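Cleaning Supervisor (part-time), Stosley

Havlíček runs daytime and evening cleaning for offices, clinics and schools. We are looking for a supervisor for our Stosley sites, to start in September. You will lead a small team, check finished work and order supplies.

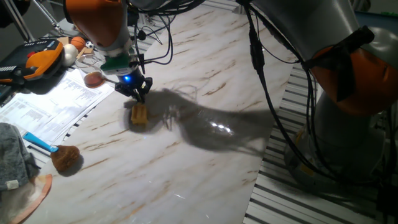
Do I need my own car?
Buses reach all the Stosley sites, and we pay the fares between them.

You should have worked in cleaning before and be able to write a short rota. Shifts run from 5pm to 9pm, Monday to Friday.

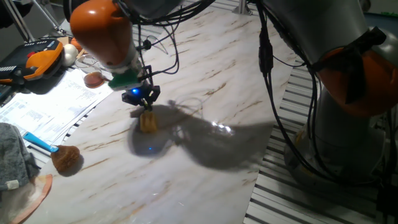
Small yellow, sponge-like object held over a marble-patterned surface

Pay is £320 a fortnight, with a £100 shoe and clothing allowance each year. Training in safe use of products is paid.

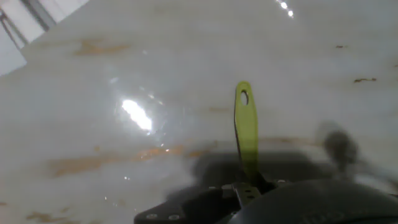
White surface with a marble-like look

Please send a CV and the name of one referee to Hedvig Hellström at the Stosley office. Tell us about any dates you can't manage

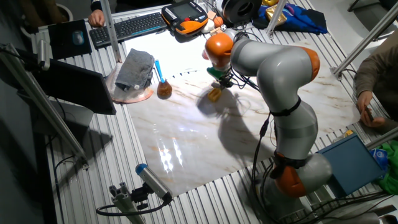 and whether you would also cover Saturday mornings, which are paid at a higher rate. Interviews are with Hedvig and Dorian Caron.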